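이 장의 내용은 제3장의 습공기 성질과 제4장의 열전달 기초를 전제로 한다. 기호는 권두의 기호표를 따르며, 이 장에서 처음 쓰는 기호는 해당 식 아래에 정의한다.

# 제5장 수확 후 채소의 호흡과 증산

## 학습 목표

- 수확 후 조직에서 일어나는 기질 소비와 열 발생의 관계를 식으로 나타낼 수 있다.
- 호흡 속도의 온도 의존성을 Q₁₀과 아레니우스식으로 표현하고, 두 표현의 적용 범위를 구분할 수 있다.
- 수증기압차와 표피 저항으로부터 증산에 의한 질량 손실을 추정할 수 있다.
- 저온 장해 감수성에 따라 품목별 저장 온도의 하한을 정할 수 있다.

## 5.1 서론

수확은 모체로부터의 물과 무기 양분, 동화산물 공급을 끊는 조작이다. 공급이 끊긴 뒤에도 조직의 세포는 막 전위의 유지, 단백질의 교체, 이온 수송 등에 에너지를 소비한다. 이 에너지는 수확 시점에 조직이 보유한 당, 유기산, 전분에서 나오며, 저장 기간 중 보유량은 감소한다. 광합성 조직을 가진 잎채소도 암조건의 저장고에서는 탄소를 고정하지 못하므로 수지가 음(陰)이 된다.

물의 수지도 같은 방식으로 생각한다. 생육 중인 식물체에서 증산으로 잃은 물은 뿌리의 흡수로 보충된다. 수확물에는 이 경로가 없다. 호흡에 의해 생성되는 대사수가 있으나 그 양은 증산량에 비해 작으며, 실용 계산에서는 별도의 항으로 다루지 않는 경우가 많다. 그 결과 조직의 팽압이 낮아지고, 위조와 주름, 광택의 저하, 질감의 변화가 차례로 나타난다.

저장 공학에서 다루는 품질 저하는 원인에 따라 다음과 같이 나눈다.

1. 호흡 기질의 소모에 의한 것
2. 수분 손실에 의한 것
3. 에틸렌에 의한 노화와 황화
4. 저온 또는 동결에 의한 생리 장해
5. 미생물에 의한 부패
6. 압상, 절상 등 기계적 손상

여섯 원인은 독립적이지 않다. 절상 부위에서는 호흡이 증가하고 표피의 수증기 저항이 국부적으로 사라지며, 미생물의 침입 경로가 생긴다. 온도가 높으면 1, 2, 3, 5가 함께 촉진된다. 이 장에서는 1과 2를 정량적으로 다루고 4를 개괄한다. 에틸렌은 제6장, 미생물은 제8장의 주제이다.

## 5.2 조직의 형태와 저장성

채소의 가식 부위는 잎, 줄기, 뿌리, 꽃눈, 미숙 과실, 성숙 과실 등으로 다양하며, 저장 중의 거동은 식물학적 분류보다 부위와 성숙 단계에 더 크게 좌우된다. 가지와 감자는 같은 과에 속하지만, 가지는 미숙 과실이고 감자는 휴면 기관인 괴경이다. 두 품목의 저장 가능 기간에는 큰 차이가 있다.

형태상의 지표로 가장 널리 쓰이는 것은 비표면적, 곧 단위 질량당 표면적이다. 얇은 잎은 질량의 대부분이 표면에서 가까운 거리에 있으며 비표면적이 크다. 굵은 과실과 뿌리는 비표면적이 작다. 비표면적이 크면 냉각이 빠른 장점이 있으나 같은 수증기압차에서 단위 질량당 수분 손실이 크다.

표피의 성질도 고려해야 한다. 가지의 과피는 큐티클이 발달하여 과피를 통한 수증기 이동이 억제되며, 꽃받침과 과경은 과피에 비해 저항이 낮다. 가지에서 꽃받침의 건조와 갈변이 과피의 주름보다 먼저 눈에 띄는 것은 이 차이에서 비롯한다. 잎의 경우 기공이 열려 있는 동안에는 기공을 통한 확산이 지배적이고, 기공이 닫힌 뒤에는 큐티클과 절단면을 통한 이동이 남는다. 절단면의 면적은 전체 표면적에 비해 작으나 수확 직후에는 무시할 수 없다.

소매 이후의 단계에서는 형태가 다른 품목이 같은 온습도에 함께 놓이는 일이 흔하다. 저장고에서는 품목별로 조건을 분리할 수 있지만, 가정에서는 구입에서 냉장까지의 시간이 사실상 유일한 관리 변수가 된다.

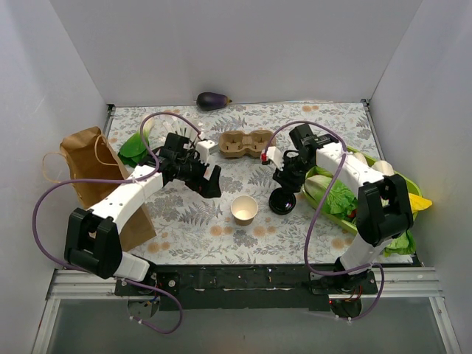 **그림 5.1** 비표면적이 다른 두 품목. 넓은 잎을 가진 녹색 잎채소와 작은 가지.

비표면적은 품목 고유의 상수가 아니다. 같은 품목이라도 개체가 작을수록 크고, 묶음이나 포장 상태에서는 외기에 노출되는 유효 면적이 기하학적 면적보다 작아진다. 잎을 묶은 다발에서는 안쪽 잎 사이의 공기가 포화에 가까워지며, 손실은 바깥쪽 잎에 집중된다. 문헌의 값을 인용할 때에는 낱개 상태의 값인지 다발 상태의 값인지 확인하여야 한다.

## 5.3 호흡

### 5.3.1 화학량론

육탄당을 기질로 하는 호기 호흡의 총괄 반응은 다음과 같다.

C₆H₁₂O₆ + 6O₂ → 6CO₂ + 6H₂O + 2,816 kJ (5.1)

이산화탄소 6몰의 질량은 264 g이므로, 방출되는 에너지가 모두 열로 전환된다고 가정하면 이산화탄소 1 mg당 발열량은 10.67 J이다. 실제로는 에너지의 일부가 ATP의 형태로 포획되지만, 포획된 에너지도 유지 대사에서 소비되어 결국 열로 방출된다. 저장고의 냉동 부하를 계산할 때에는 전량을 열로 보는 것이 관례이다.

호흡 속도 R은 단위 질량의 조직이 단위 시간에 방출하는 이산화탄소의 질량으로 나타내며, 단위는 mg/(kg·h)이다. 호흡열 q는 다음 식으로 구한다.

q = 10.67 · R / 3,600 (5.2)

여기서 q의 단위는 W/kg이다.

소비된 산소와 방출된 이산화탄소의 몰비를 이용하면 기질의 종류를 추정할 수 있다. 방출량을 소비량으로 나눈 값을 호흡률(RQ)이라 하며, 당이 기질이면 1, 지방이 기질이면 1보다 작고, 유기산이 기질이면 1보다 크다. 호흡률이 1을 크게 웃도는 상태가 지속되면 혐기 대사로의 전환을 의심한다. 밀폐도가 높은 필름 포장에서 온도가 설계값보다 상승하면 이러한 상태가 발생할 수 있다.

### 5.3.2 온도 의존성

온도가 10 K 상승할 때 호흡 속도가 증가하는 배수를 Q₁₀이라 한다. 두 온도 T₁, T₂에서의 호흡 속도를 R₁, R₂라 하면

Q₁₀ = (R₂/R₁)^(10/(T₂−T₁)) (5.3)

이다. Q₁₀은 온도 구간에 따라 달라지며, 일반적으로 낮은 온도 구간에서 더 큰 값을 나타낸다. 한 구간에서 얻은 값을 다른 구간으로 외삽하면 오차가 커진다. 넓은 온도 범위를 다룰 때에는 아레니우스식을 쓴다.

R = A · exp(−E/(R_g·T)) (5.4)

여기서 A는 빈도 인자, E는 겉보기 활성화 에너지, R_g는 기체 상수, T는 절대 온도이다. 식 (5.4)의 E는 단일 반응의 활성화 에너지가 아니라 다수의 효소 반응이 중첩된 결과를 하나의 계수로 나타낸 것이다. 조직이 열 장해를 받는 고온 영역과 저온 장해가 발생하는 영역에서는 두 식 모두 적용할 수 없다.

### 5.3.3 측정법

호흡 속도의 측정에는 밀폐법과 통기법이 쓰인다. 밀폐법에서는 시료를 일정 용적의 용기에 넣고 밀폐한 뒤, 기체 조성의 변화를 시간에 대해 기록한다. 장치가 간단하나, 측정이 진행되는 동안 산소가 감소하고 이산화탄소가 축적되어 측정 대상인 호흡 자체가 영향을 받는다. 따라서 초기의 직선 구간만을 해석에 쓴다.

통기법에서는 조성을 아는 기체를 일정 유량으로 흘리고 입구와 출구의 농도차를 측정한다. 정상 상태의 값을 얻을 수 있는 반면, 유량이 지나치면 농도차가 분석기의 분해능 이하로 작아진다. 이 책의 실습에서는 Belov 통기조를 기준 장치로 한다. 부록 C에 배관도와 교정 순서를 수록하였다.

어느 방법에서나 시료의 온도가 측정 온도와 평형에 이른 뒤에 기록을 시작한다. 용기 내 공기의 온도와 시료 중심의 온도는 다르며, 굵은 과실에서는 평형까지의 시간이 길다. 수확 직후의 시료는 절상에 의한 일시적 호흡 증가를 보이므로, 측정 목적이 저장 중의 기저값이라면 안정화 시간을 둔다.

### 예제 5.1

Skerko 집하장에 온도 13 °C의 잎채소 2,000 kg이 입고되었다. 이 온도에서의 호흡 속도가 57.5 mg/(kg·h)일 때, 전체 적재물의 호흡열을 구하라.

**풀이.** 식 (5.2)에서

q = 10.67 × 57.5 / 3,600 = 0.1704 W/kg

이다. 여기에 적재 질량을 곱하면

Q = 0.1704 × 2,000 = 341 W

를 얻는다. 이 값은 입고 시점의 순간값이다. 냉각이 진행되어 품온이 내려가면 호흡 속도가 감소하므로, 냉각 기간 전체의 호흡열은 품온의 시간 변화를 식 (5.4)에 대입하여 적분한다. 냉동기의 용량 선정에서는 이 밖에 품온을 낮추는 데 필요한 현열, 포장재의 현열, 벽체의 침입열, 환기와 문 개폐에 따른 부하, 송풍기의 발열을 더한다.

## 5.4 증산

### 5.4.1 구동력

채소 조직 내 세포간극의 공기는 거의 포화 상태에 있다. 용질에 의한 수증기압 강하는 작으며, 공학 계산에서는 조직 표면 바로 아래의 수증기압을 품온에서의 포화 수증기압으로 놓는다. 증산의 구동력은 이 값과 주위 공기의 수증기압의 차이다.

Δp = p_s(T_p) − φ · p_s(T_a) (5.5)

여기서 p_s는 포화 수증기압, T_p는 품온, T_a는 기온, φ는 상대 습도이다.

식 (5.5)에서 상대 습도만으로는 구동력이 정해지지 않는다. 상대 습도가 같아도 온도가 높으면 구동력이 크다. 또한 주위 공기가 포화되어 있더라도 품온이 기온보다 높으면 Δp는 양의 값을 가진다. 입고 직후의 수분 손실이 큰 것은 주로 품온과 기온의 차에 의한 것이며, 이때의 손실은 습도의 조절만으로 억제할 수 없다. 예냉을 신속히 끝내는 것이 일차적인 대책이 된다.

**표 5.1** 물의 포화 수증기압

| 온도 (°C) | p_s (kPa) |
|---:|---:|
| 0 | 0.611 |
| 5 | 0.873 |
| 10 | 1.228 |
| 15 | 1.706 |
| 20 | 2.339 |
| 25 | 3.169 |

표 5.1의 값 사이는 선형 보간하여도 연습 문제의 풀이에 지장이 없으나, 설계 계산에서는 제3장의 근사식을 쓴다.

### 5.4.2 이동 저항

수증기는 표피와 그 바깥의 공기 경계층을 차례로 통과한다. 두 저항이 직렬로 놓인 것으로 보면, 단위 질량당 증산 속도 M은

M = a · Δp / (r_s + r_a) (5.6)

이다. 여기서 a는 비표면적, r_s는 표피 저항, r_a는 경계층 저항이다. r_s는 품목과 성숙도, 표면의 손상 정도에 따라 달라지고, r_a는 풍속과 개체의 치수, 적재 방식에 따라 달라진다.

r_s가 r_a에 비해 매우 크면 풍속을 높여도 증산 속도의 증가는 제한적이다. 큐티클이 발달한 과실이 이에 해당한다. 두 저항의 크기가 비슷한 품목에서는 풍속의 영향이 뚜렷하다. 강제 통풍 예냉에서 풍속을 높이면 품온이 빨리 내려가 Δp가 줄어드는 효과와 r_a가 감소하는 효과가 동시에 나타난다. 예냉 초기에는 앞의 효과가 우세하고, 품온이 기온에 접근한 뒤에는 뒤의 효과만 남는다. 예냉 종료 후에도 높은 풍속을 유지하는 운전은 피한다.

포장은 제3의 저항으로 작용한다. 천공 필름에서는 천공부의 면적이, 골판지 상자에서는 판지의 투습도와 통기구의 면적이 저항을 결정한다. 마른 판지는 그 자체로 수분을 흡수하므로, 입고 초기에는 상자 내 습도를 낮추는 방향으로 작용한다. 코팅하지 않은 종이도 같은 방식으로 다룬다.

### 5.4.3 허용 손실률

상품성이 유지되는 한계까지의 질량 손실률을 허용 손실률이라 한다. 허용 손실률은 품목과 용도에 따라 다르며, 잎채소는 낮은 손실률에서도 위조가 식별된다. 가공 원료로 쓰는 경우에는 외관의 기준이 완화되어 더 큰 값을 적용하기도 한다.

질량 손실의 측정에서는 증산에 의한 손실과 호흡에 의한 탄소 손실이 함께 나타난다. 저온에서는 뒤의 것이 작으나, 장기 저장 시험의 자료를 해석할 때에는 분리하여야 한다.

### 예제 5.2

Rarkham 시험 저장고에서 초기 질량 817 g의 잎채소 다발을 저장하였다. 허용 손실률을 3 %로 할 때 허용되는 질량 손실을 구하고, 손실 속도가 0.35 g/h로 일정하다고 가정하여 한계에 이르는 시간을 구하라.

**풀이.** 허용 손실은

817 × 0.03 = 24.5 g

이며, 도달 시간은

24.5 / 0.35 = 70.0 h

이다. 실제의 손실 속도는 일정하지 않다. 기공의 폐쇄와 표층의 건조로 r_s가 증가하여 시간이 지남에 따라 손실 속도가 감소하는 경우가 많으므로, 초기의 속도를 그대로 적용한 계산은 안전측의 값을 준다.

## 5.5 저온 장해와 저장 온도의 하한

5.3절과 5.4절의 결과만을 따르면 저장 온도는 동결점 바로 위가 최적이다. 온대 원산의 잎채소와 뿌리채소에는 이 결론이 대체로 적용된다. 열대와 아열대 원산의 품목은 동결점보다 훨씬 높은 온도에서도 장해를 받으며, 이를 저온 장해라 하여 동해와 구별한다. 동해는 세포간극 또는 세포 내의 빙정 형성에 의한 것으로, 두 장해의 발생 기구는 다르다.

가지는 저온 장해 감수성이 높은 품목으로 분류된다. 증상은 과피의 함몰과 변색, 종자와 과육의 갈변, 꽃받침의 변색이며, 저온에 둔 동안보다 상온으로 옮긴 뒤에 현저해진다. 출고 시의 외관만으로 장해의 유무를 판정하면 과소평가하게 되므로, 저장 시험에서는 출고 후 유통 온도에서의 방치 기간을 반드시 포함한다.

장해의 정도는 온도와 시간의 함수이다. 한계 온도 이하라도 짧은 시간의 노출은 가역적일 수 있고, 한계에 가까운 온도라도 노출이 길어지면 장해가 누적된다. 품종과 재배 온도, 성숙도에 따라서도 한계가 이동한다. 한계 온도를 하나의 값으로 제시한 자료는 노출 시간의 조건을 함께 확인하고 사용한다.

감수성이 다른 품목을 한 저장고에 두는 혼합 저장에서는 감수성이 높은 품목에 온도를 맞추거나, 저장고 안의 온도 분포를 이용하여 위치를 나눈다. 냉기 토출구 부근은 설정 온도보다 낮아지므로 감수성이 높은 품목을 두지 않는다. Kratochvíl 구획 저장 방식은 이 분포를 칸막이로 고정한 것으로, 제7장에서 다룬다.

## 5.6 이 장에서 쓰는 가정

다음 절 이후의 유도에서는 별도의 언급이 없는 한 아래의 가정을 적용한다.

- 품온은 개체 내부에서 균일하다. 굵은 과실의 예냉에는 적용하지 않는다.
- 조직 표면 바로 아래의 공기는 품온에서 포화되어 있다.
- 호흡의 기질은 육탄당이며, 호흡률은 1이다.
- 표피 저항은 대상 기간 중 일정하다.
- 결로가 발생하지 않는다.

마지막 가정은 출고 공정에서 성립하지 않는 경우가 많다. 냉각된 품목이 이슬점이 높은 외기에 노출되면 표면에 결로가 생기고, 수증기 이동의 방향이 일시적으로 역전된다. 부착된 물은 조직에 흡수되는 양이 적으며, 미생물의 생장 조건을 만든다. 이 경우의 취급은 8.3절에 따른다.

## 5.7 집중 정수 모형

가정에 따라 품온이 균일한 개체의 에너지 수지를 세운다. 개체의 단위 질량당 축적 항은 호흡열에서 대류에 의한 방열과 증산 잠열을 뺀 것과 같다.

c · dT_p/dt = q − h·a·(T_p − T_a) − L·M (5.7)

여기서 c는 비열, h는 대류 열전달 계수, L은 물의 증발 잠열이다. 복사에 의한 열교환은 h에 포함하였다. 우변의 q는 식 (5.2), M은 식 (5.6)으로 주어지며, 둘 다 T_p의 함수이므로 식 (5.7)은 비선형이다.

정상 상태에서는 좌변이 0이 되며, 품온과 기온의 차는 호흡열과 증산 잠열의 대소로 결정된다. 호흡열이 우세하면 품온이 기온보다 높고, 증산 잠열이 우세하면 낮다. 포화에 가까운 공기 중에 조밀하게 적재된 잎채소는 앞의 경우에, 건조한 공기 중에 낱개로 놓인 잎채소는 뒤의 경우에 해당한다.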